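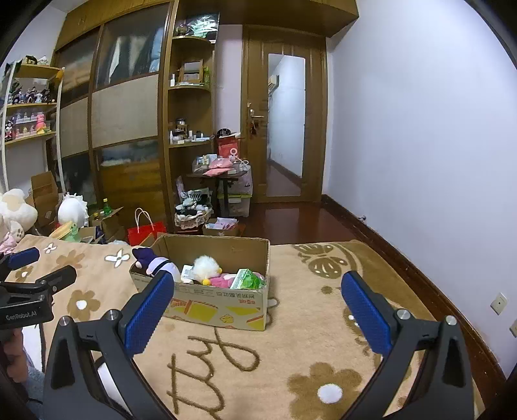

시의원 초청 조찬 간담회, 접촉 신고 대상에 해당하는지 문의드립니다

게시자: 안베리상인연합사무국

안녕하십니까. Anberg 지구에서 상인 단체의 사무를 맡고 있습니다. 저희 단체는 오는 9월 Kaneko 회관 소연회실에서 Rillholm 시의회 의원 세 분을 모시고 조찬 간담회를 열 예정입니다. 의제는 Fluvport 부두 재개발 조례안 중 노점 구역 조정에 관한 조항입니다.

회관 측에서 받은 견적은 대관료 200크로네에 식대가 별도이며, 참석 인원은 의원을 포함하여 15명입니다. 행사는 오전 7시 30분에 시작하여 본회의 개회 전에 마칠 계획입니다. 회관은 회원제로 운영되나 저희는 회원이 아니며, 이사 한 분의 회원 자격으로 예약하였습니다.

문의드릴 사항은 두 가지입니다. 첫째, 위와 같은 간담회가 시의회 이해관계자 접촉 신고의 대상이 되는지 여부입니다. 둘째, 신고 대상이라면 신고 의무가 저희 단체에 있는지, 아니면 의원실에 있는지 알고자 합니다. 작년에 다른 단체가 같은 장소에서 유사한 모임을 가졌을 때는 별도의 신고가 없었던 것으로 알고 있어 판단이 어렵습니다. 관련 경험이 있으신 분의 답변을 부탁드립니다.

댓글 2 · 공유 3

게시자: 의정감시자료실

시의회 윤리규정의 접촉 신고 조항을 기준으로 말씀드립니다. 신고 대상 여부는 모임의 명칭이나 장소와 관계없이 계류 중인 안건에 관하여 의견을 전달하는지에 따라 정해집니다. 문의하신 간담회는 심의 중인 조례안의 특정 조항을 의제로 명시하고 있으므로 신고 대상으로 보는 것이 타당합니다.

신고 의무는 양측 모두에 있습니다. 주최 단체는 행사 후 3일 이내에 의회 사무처 민원실에 접촉 신고서를 제출하여야 하며, 의원실은 월별 일정 공개 시 해당 접촉을 기재합니다. 의원실에서 일정을 공개하였다고 하여 단체의 신고가 면제되지는 않습니다. 신고서에는 일시, 장소, 참석자 명단, 논의한 조항의 번호, 비용 부담 주체를 기재합니다. 배포 자료가 있는 경우 사본 1부를 첨부하시기 바랍니다.

식대는 별도로 검토하셔야 합니다. 의원 개인에게 제공되는 식사는 접대비 한도의 적용을 받으며, 대관료 역시 참석 인원으로 나누어 산정하는 것이 사무처의 관행입니다. 의원이 본인 몫을 직접 납부하는 경우에는 회관에 영수증을 나누어 발급해 달라고 미리 요청하시면 됩니다. 단체의 연간 대외활동비가 2,000크로네를 초과하면 연말에 지출 내역서를 추가로 제출하여야 하므로 누계도 확인해 두십시오.

회관 예약이 이사 개인의 회원 자격으로 이루어진 점은 비고란에 적으시기 바랍니다. 대관료의 최종 부담자가 이사 개인인지 단체인지에 따라 서식의 기재 항목이 달라집니다. 작년 사례는 의제가 없는 친목 행사로 처리되었을 가능성이 있으나, 해당 기록을 열람하지 못하였으므로 단정하지 않겠습니다.

도움이 되었습니다 15

게시자: 부두길주민

저희 주민회도 의원 한 분을 모신 적이 있으나 신고한 기억은 없습니다. 다만 당시에는 주민회 사무실에서 차만 마셨고 조례 이야기는 거의 나오지 않았습니다. 소규모 모임은 크게 문제 삼지 않는 것으로 알고 있습니다. 정확한 내용은 사무처에 전화로 문의하시는 것이 빠를 것입니다. 오전에는 통화가 잘 되지 않습니다.

게시자: 안베리상인연합사무국

두 분의 답변에 감사드립니다. 사무처에 유선으로 확인한 결과 단체 명의의 신고가 필요하다는 안내를 받았습니다. 대관료는 단체 계좌에서 지출하기로 하였으며, 식대는 의원실별로 영수증을 분리하기로 회관과 협의하였습니다. 참석자 명단에 의원실 보좌 인력을 포함하여야 하는지는 아직 회신을 받지 못하였습니다.

Rillholm 시민 의정 문답 게시판 | 운영 문의 | 이용 약관 | 저작권은 각 게시자에게 있습니다 | 맨 위로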